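Shop Floor & Home Automation > General > Are arms ready for real chores yet?

Thread starter: feedrate_mark
Replies: 9

feedrate_mark wrote:

We run a small job shop, mostly brackets and formed wire for display racks. My boss went to a trade day and came back convinced that a tabletop arm can take over hanging parts on the powder coat line. The part is a bent wire hanger with a closed eye. The operator picks it out of a tote, threads the eye over a hook and lets go. A person does 20 a minute without looking.

The arm he has in mind is a Flillari, six axis, small payload. The integrator is Gadcombe. Their quote covers the arm, a camera and "adaptive path software," with no cycle time stated anywhere.

Same question for the house, while I'm at it. My wife wants to know when one of these will empty the dishwasher. I told her I'd ask.

torque_stripe wrote:

Get a cycle time in writing before anything else. If they won't commit to one, you're paying for their development.

Threading an eye over a hook is a contact task with a clearance problem. What's the eye ID and the hook diameter? If you have several millimeters of slop all around, you can do it open loop with decent fixturing. If you have one millimeter, and the hangers arrive tangled in a tote, I would not sign.

The tote is the harder half. Tangled wire parts are close to the worst case for bin picking. Reflective, thin, no flat face to grab, and they come up in bunches.

feedrate_mark wrote:

Eye is 9 mm inside, hook is 5 mm rod. The hooks swing a little on the conveyor. Totes are tangled, yes.

ajibrin wrote:

I'd separate the two halves. Moving a loop along or over a wire with small clearance is a well understood problem and it's being worked on in simulation by a lot of people, me included. My test task is the old buzz wire game: a ring on a handle has to follow a bent wire from one post to the other without touching it. It sounds like a toy, but it exercises the same things your hanger does. You have to control position and orientation together, the tolerance is tight the whole way, and an error early in the path leaves the wrist in a bad pose later.

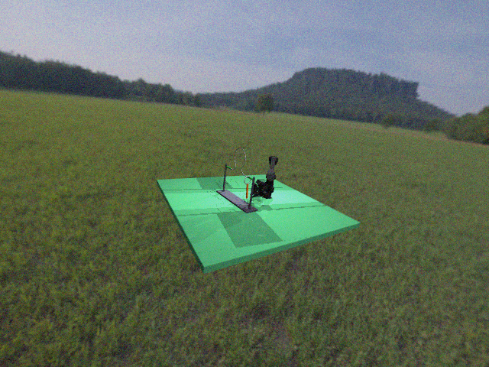 The part that transfers to your case is the orientation problem. On a straight run the ring only has to stay centered. On an arch the ring plane has to stay square to the wire, so the wrist turns through a large angle while the position changes very little. Small arms run out of joint range doing that. I lost more runs to joint limits than to contact. If your hook has a tight bend at the tip, plot the wrist angles for the whole motion before you decide where to bolt the base down. Moving the base 30 mm changed my results more than a week of tuning the controller did.

Contact in simulation is optimistic. Wire on wire friction is poorly modeled, and thin geometry tunnels through other thin geometry unless you cut the time step. A policy that looks clean at the default step can be cheating.

Aminu Jibrin

dullsaw wrote:

With respect, a render on a lawn with mountains behind it tells this man nothing about his powder line. I have been in plants since before half of you could drive and I've seen four arms go in for hanging work. Three came back out. In every case the demo was perfect.

What killed them was boring. Powder builds up on the hooks, so the 5 mm rod isn't 5 mm by the end of the week. Operators knock a hook getting past with a cart and it's bent ten degrees. A person doesn't notice either of those. The arm faults and the line stops.

ajibrin wrote:

It's a hill and the background is only a skybox, it has no bearing on the physics. The scenery is there so the vision part doesn't learn that the world is plain gray. You vary lighting, backdrop and camera tilt, and you add noise to the pixels, so that the network has to rely on the wire and the ring.

Your powder buildup point is fair and I'd take it further. Buildup and bent hooks are exactly the variation that should be randomized, and most people don't bother. They randomize the sky and leave the hook perfect. I did the same at first. Once I started varying the wire shape the success rate dropped by a lot and took a long time to come back.

torque_stripe wrote:

Then what is your number on real hardware?

ajibrin wrote:

I don't have one yet. Everything I've said is simulation. I have an arm on order and plan to have the first physical runs in June.

dullsaw wrote:

So no.

torque_stripe wrote:

That's a bit harsh. He didn't claim otherwise.

Mark, here is how I'd spend the money instead. Leave the tote picking with a person and have them load a rail or magazine, all eyes facing the same way. That takes the tangle out of the job. Put a fixed stop on the conveyor so the hook is held still for the transfer. Now the arm is doing a repeatable move with 4 mm of total diametral clearance, 2 mm per side if you hit center, and a cheap compliant wrist will absorb the rest. We did something close to this with a Caron arm hanging stamped tags. It ran 3743 tags before the first fault we couldn't trace to the feed rail. The rail caused plenty before that, to be clear. Cycle was slower than a person. It paid off only on second shift, where we couldn't hire.

Vision on that cell was a presence sensor. We had a camera on the first version and took it off.

kitchen_plc wrote:

To answer the dishwasher question, no. I build light assembly cells for a living and I've tried this at home as a hobby with a Junitz arm on a cart. Plates in a rack with known spacing, fine, as long as the rack goes back to the same spot every time. Mugs were acceptable. Cutlery was hopeless, and anything wet and clear was invisible to the depth camera. It also needs someone to decide where the odd lid goes. I got through a half load in 200 minutes with me standing over the stop button.

I don't agree that shops are in the same position, though. A shop can hold a part still. You can't put locating pins on a kitchen. So the comparison in the thread title is a little off: shop work is ready wherever you're allowed to change the work, and the kitchen is mostly a place where you aren't.

dullsaw wrote:

Agree with the second paragraph. I'd add that shops always say they'll change the work and then don't, because production needs the line that day.

feedrate_mark wrote:

Good stuff, thanks. I measured a few hooks off the line after reading this. The worst one was 6.1 mm with coating on it and it leaned visibly. I'm going to ask Gadcombe for a cycle time with coated hooks, and for a trial using our parts in our totes. If they want the parts presented in a magazine I'll price that against just keeping two people on the station.

Aminu, would you post the wrist angle plots when you have them? I'd like to see what a base move does before I let anyone drill the floor.

ajibrin wrote:

Yes, I can do that from the simulation now, joint angles are the one thing I trust in it. Send me the hook profile as a DXF and the conveyor height. I'll need the Flillari joint limits too, the ones from the manual, since the brochure figures usually leave out the cable wrap.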